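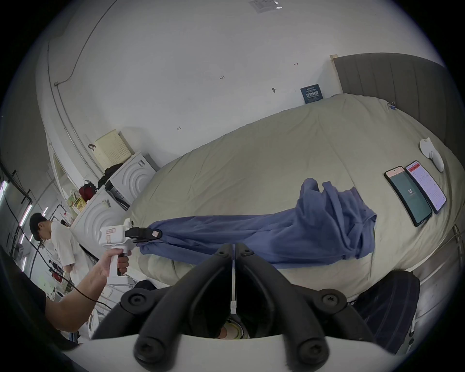 A blue cloth on a bed with a beige duvet.

Host families and visa dates: what changes for international students this spring

International students at the Nenley campus who study on an F-1 visa should check two dates before the end of this month: the program end date printed on their Form I-20, and the expiration date in their passport. Several students found out this winter that one of the two had come closer than they thought, and the international student office has asked us to run a reminder.

The visa stamp itself is a separate matter. A student may remain in the country on an expired visa stamp as long as the I-20 is current, the passport is valid and the student is keeping up a full course of study. The stamp is needed to come back in after a trip abroad. Students who plan to go home in May and return for the fall should look at it now. Appointments at many consulates are still limited, and some posts are handling only certain kinds of cases.

Requests to extend an I-20 must reach the office before the program end date. Once that date has passed the office can't extend the form, and the student has to apply for reinstatement, a slower process with no promise of approval. An extension request needs a letter from the academic advisor and proof of funds for the added time. Bank statements should be in English or come with a translation. Statements in another currency are fine.

Course load

The office is still working under the federal guidance from last year on remote classes. Students who were enrolled last March may count online courses toward a full load. Students who started after that date generally need at least part of their program in person, and they should talk to the office before moving any class online. Dropping a class is the most common way students fall out of status here. Please ask first, even if the instructor has already signed the form.

Housing

The homestay program with families in Plaltdale will go on through the summer session. There are 70 places, and 9 of them are open as of this week. The placement fee remains $300 and is returned if no family can be found. Monthly rent for a private room with breakfast and dinner is $635, paid straight to the host family on the first of the month. Students share a bathroom in most of the homes. Towels and bed linen are supplied -- students do their own laundry.

Any change of address has to be reported to the office within 10 days, and this includes a move from one host family to another. It also includes a move from one apartment to another in the same building. The form is on the student portal under Records. An email to a teacher or to the housing desk does not count as a report.

The Nallow shuttle stops at the Plaltdale library on weekdays only. Students with a Saturday class will need to take the county bus, and the fare is not covered by the student pass.

Help with forms

The Kollár Center is offering free help with immigration paperwork by phone and video. Staff there can read over an application and explain what a letter from the government says. They can't give advice on a pending court case, but they keep a list of attorneys who charge reduced fees. Have your passport, your I-20 and your most recent I-94 record ready before the call. Interpreters are available in Spanish, Korean and Portuguese, and other languages can be arranged with two days' notice.

Students applying for work permission after graduation should know that receipts have been arriving late. Keep a copy of everything you mail, along with the tracking number. If a receipt hasn't come after six weeks, contact the office before sending a second application.

Drop-in hours are still suspended. Appointments can be booked through the student portal, and the next set of times opens on 12 March 2021 at noon.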